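Home Forums Members Scrub & Floor Talk Log in Register
Search this forum Advanced Go

When the robot does the sewing – what happens to the rest of the room?
Started by tablemoss, 22 May 2018

tablemoss wrote:
Hello all, and sorry in advance for the length, I've had a big mug of coffee. We're the surgical floor at Farnum and management wants a second robot room by June. I've been a scrub tech long enough to remember starting when we did everything by hand, and I do like the thing, I really do! But my day has changed so much. I used to stand elbow to elbow with the surgeon and know what she wanted before she asked. Now she's across the room with her head in the console and I'm at the bedside with the arms, swapping instruments and listening hard. Has anybody found a way to keep that closeness going?

pockethemostat wrote:
We had the same thing at Ronditz. What saved us was talking out loud, every single step, even when it feels silly. We felt like radio announcers for 2 months and then it just became how we work.

gray_clogs wrote:
I'll be the grump. Our second assistant spot went away when the robot came in, and those two people were "redeployed" to supply. Lovely folks, and they hate it down there. I'd want that question answered in writing before June, tablemoss.

pockethemostat wrote:
That's fair, gray_clogs, though I'd put it on your managers and leave the machine out of it. We kept everybody. They wrote new duties for the bedside person and paid for the training.

lintroller86 wrote:
Can I stick up for the view? In the old days I saw the back of somebody's gown. Now the whole room watches the big screen, and I've learned more about knots and needle angles this year than in all the years before (I'm slow, but I get there). Suturing is my favorite part to follow:
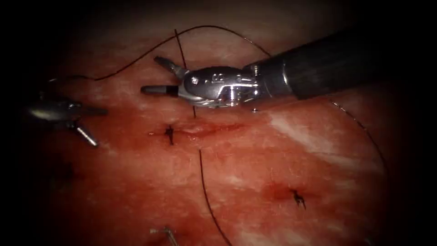
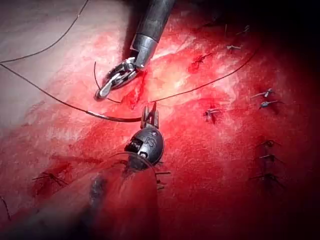
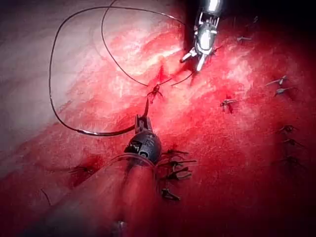 two instruments and the thread, same in all four 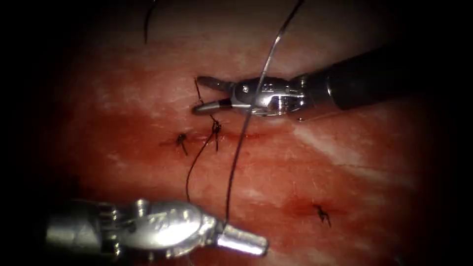 So when tablemoss talks about closeness, I'd say I lost one kind and gained another. I can tell from the screen when to have the scissors ready, and our newest tech follows along right beside me and asks good questions – she never had that chance when there were four shoulders in the way.

gray_clogs wrote:
Okay, the screen is nice, I'll give you that. Watching is still a different job from doing, though, and I miss having my hands in it.

tablemoss wrote:
Oh, I feel that one, gray_clogs. I think I've been grieving a little and calling it a scheduling problem. I'm going to try the talking out loud, and I'll ask about the assistant spots at the next staff meeting. Pockethemostat, would you be willing to send me your list of bedside duties? Even a messy copy would help.

pockethemostat wrote:
Sure thing, check your messages tonight. It's messy, but the part about instrument swaps is pretty good.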